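Budgeting for Handheld Grippers: Questions I Keep Getting
Kai-wen Tse
May

How many grippers should I buy to start?

Two, if you can stretch to it. I started with one and spent a month thinking up jobs that a single hand can do, and there are fewer of those than you'd guess. Lids, bags, anything that slides around when you pull on it, they all want a second hand. A pair also tells you early whether the two sides get tangled with each other, and you want to find that out before you order ten.

If money only covers one, buy one and put off the software license. You can sort files by hand for a while. It's dull but it costs nothing.

What did you spend on your first setup?

My first pair came to $1,749 with shipping, and I thought that was the whole bill (ha). Then came storage, spare finger pads, a better charger and a second set of cables, and that added another $609 before I had anything worth showing to anyone. So when people ask me for one number I tell them to take the hardware quote and leave a good third on top of it. I did look at a cheaper kit from Skakow, but the spare parts were sold only as a full set, and I go through pads much faster than anything else.

Do I need to rent a lab or build a test bench?

Please don't, at least in year one! A friend's group at Jurnon priced a proper bench with lights and a backdrop, and the quote would have paid for their second pair of grippers. Ordinary rooms are where the useful mess is.

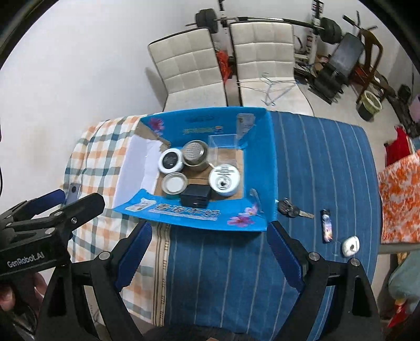 Props are the line in the budget that people either forget or go wild on, and I've done both. My first prop order was a boxed set of plastic shapes, all matching, very pretty, and we were bored with them in a week. Now I tell everyone to open a drawer first. A used cardboard box with a tin, a jar, a big white canister and a clear plastic case in it gives you round things, a square thing and a see-through thing, plus walls you have to reach over. Add keys and a lighter next to it on the cloth and you've got small, awkward shapes too. Checks or stripes on the table are fine by me, and I'd never pay for a plain gray mat when there are tablecloths in the closet. My prop budget for the year is now close to zero, apart from replacing jars.

Should I pay for the service plan?

Depends on how handy you are. I skipped it with my first pair and regretted it, mostly over one loose pivot that took me two evenings and a video call to fix. With the second pair I paid for the plan and never used it, so there you go. What I'd do now is ask what the plan covers on the fingers and joints. If the answer is "electronics only," keep your money and buy a small screwdriver set and some spare screws.

How many spare parts do I order?

Pads, lots. I keep 11 on the shelf and reorder when I get down to four. One spare cable per gripper. I wouldn't stock whole jaws unless your supplier is slow, and you can find out how slow by ordering something tiny from them first.

What about storage and computers?

Video eats disks. I bought one drive, filled it, bought another, and then finally sat down and did the math I should have done at the start. Record for one hour the way you really plan to work, look at the file size, multiply by your hours for the quarter, then double it for the backup copy. My storage bill for last year was $744, and half of that was me buying small drives in a hurry at full price.

Is Flesero's monthly rental a good deal?

For a short trial, yes, I liked it. You get to learn what annoys you (weight, for me, by the end of an afternoon) without owning it. Past four months I'd buy. Read the part about wear, though! They charged me for scuffed pads and I hadn't put that anywhere in my plan.

Who should I budget for, besides equipment?

You, for one. Setting up a table, mixing the objects around, checking the clips, naming the files, it all takes hours, and if you're paying somebody it'll pass the hardware cost sooner than you think. I plan on one hour of checking for every two hours of recording. Some weeks it's less. In the first month it was more like one for one, and I was slow and grumpy about it.

When is the best time to order?

Early, and before you've promised anyone a start date. My second pair sat in customs for three weeks while I paid for a room I couldn't use. I'd order the grippers first, then the drives once the tracking number shows up, and leave the room until everything is on your own table and charged.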